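Differential levelling

Reading time: 5 min
Last updated: January 27, 2022

Differential levelling (or just "levelling", or "running levels" if you learned it from the same sort of people I did) is the business of finding how much higher or lower one point is than another, using a level telescope and a tall ruler. It's one of the oldest jobs in surveying and it's still my favourite. I've written most of the entries on this site, and this is the one I keep coming back to fiddle with, so forgive the length!

How it works

You set up the instrument, called a level, somewhere between two points. A helper holds a staff upright on the first point and you read the number where the crosshair falls. That's the backsight. Then the staff goes to the second point and you read it again, and that's the foresight. Take the foresight from the backsight and you have the rise or fall between the two. If the backsight is 1.800 metres and the foresight is 1.200, the second point is 0.600 metres higher. Grade five arithmetic, and I have still got it the wrong way round on a cold morning.

When the points are too far apart for one setup, you hop. The staff stays put on a solid spot (a change point, or turning point, depending on where you trained) while the level is carried forward, and off you go again. The heights add up along the way. On the Bivik drainage job we carried levels across 200 setups this way, out and back, with one staff and a steel change plate that weighed far more than it needed to.

Benchmarks

Heights have to start somewhere. A benchmark is a fixed mark with a known height – a brass plate in rock, a bolt in a bridge abutment, a rod driven deep enough that frost and clay don't move it. You start on one and, if you've any sense, you finish on a different one. I like to check a starting mark against a neighbour before I trust it. At Bautista the mark by the old culvert looked perfect and sat 115 millimetres away from its published height, and we'd have built that straight into the new kerb line.

The height of a benchmark is given relative to a datum, usually something tied to mean sea level. Older plans often use a local datum that somebody made up for the job, such as calling the doorstep of the site office 100.000. These plans are fine on their own and a menace next to each other.

Closing the loop

A run of levels that comes back to its start, or ends on another known mark, can be checked. The difference between the height you worked out and the height you should have got is the misclosure. Small misclosures are expected and get spread along the run. Big ones mean you go and do it again. The allowable amount usually grows with the square root of the distance, so a run four times as long is only allowed twice the error, which feels mean the first time you meet it.

Note that a good closure doesn't catch everything. If you copy the starting height down wrong, a loop back to the same mark will close beautifully and every height on it will be wrong by the same amount. Ask me how I know.

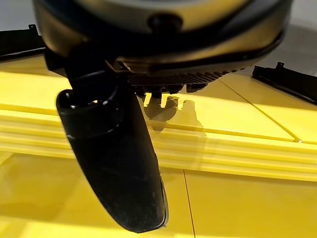 One reader wrote in to disagree with me here, saying that a loop back to the starting mark is perfectly good practice on a small site, that the second benchmark is often kilometres away, and that a careful second look at the field book does the same work for free. I take the point about distance. I'd still want the second mark on anything with pipes in it, but for a garage slab, sure, loop back and go home.

Sources of error

The big one is collimation error, where the line of sight isn't quite level even though the bubble says it is. Keep your backsight and foresight the same length and it cancels. Equal sights also take care of the curve of the earth and most of the bending of light through the air, so you get three fixes for the price of pacing out your distances.

You check collimation with a two-peg test. Put two pegs in the ground, set up halfway between them and get the true difference, then set up close to one and see if the difference changes. I do it at the start of a job and again any time the level's had a knock in the truck.

Other things that bite:

- A staff that isn't plumb always reads too high. Rocking it gently back and forth and booking the lowest reading sorts that out, as long as the foot stays put.
- A telescopic staff with a section not fully clicked home.
- A tripod sinking into hot asphalt or soft ground between readings.
- Heat shimmer, especially near the ground. Keep the line of sight well up off it, or start early.
- Moving the change plate. Even a nudge.

Digital levels

A digital level reads a barcode on the staff and stores the number itself, so misreads mostly vanish. They're lovely, and fast. They do sulk in poor light, and they don't like branches across the staff. For the Juto rail siding in June we booked 1,331 readings with a digital level and I don't believe I could have faced that with a pencil.

Levelling and GPS

People ask why anyone bothers now that satellite receivers give you a height in seconds. Satellite heights are measured from a smooth mathematical shape, and water doesn't care about that shape. You need a geoid model to convert them, and even then the vertical is the weakest part of the answer. For a paddock contour plan, GPS is great. For a sewer falling at 1 in 200 – as at Jaturora, where the whole line was nearly flat – I'd get the level out every time.

See also: Benchmark, Geoid, Two-peg test, Trigonometric heighting

Contact | Copyright, all rights reserved | Back to top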